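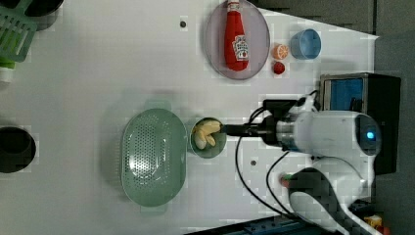 ERNECK, Friday, September 16, 2022 – Researchers at Tekonix have released the results of a study on how robot arms learn to pick up and put away small household items, along with the 1,427 recorded runs used to train the system.

The method, called Bromness, splits each job into short steps and lets the arm go back one step when a grasp looks likely to fail. Earlier versions had to start the whole job over.

"Most of the lost time came from restarts," said Ottmar Reinholz, who led the study. "We changed what the arm does after a bad grasp and left the rest of the system alone."

The team tested the method on seven tabletop jobs using toy food and ordinary kitchenware. The jobs include placing fruit in a bowl and moving items between dishes. Each job was run with the objects in different starting positions, and the arm was given no map of the table beforehand.

In five of the seven jobs, Bromness finished more often than the team's earlier method. It did no better on the other two, both of which involve turning an object over before setting it down.

"Turning things over is still a weak point," said Maritza Usuga, who ran the tests. "The arm often lets go too early, and stepping back once doesn't fix that."

Training used 800 of the recorded runs at first – the rest were added after the team changed the grasp check. Both sets are included in the release, with notes on which runs were left out of the final results.

Work on the two remaining jobs will continue with Procházka, which supplies the control software. Questions about the data can be sent to Kamil Gajdoš at the Tekonix press office.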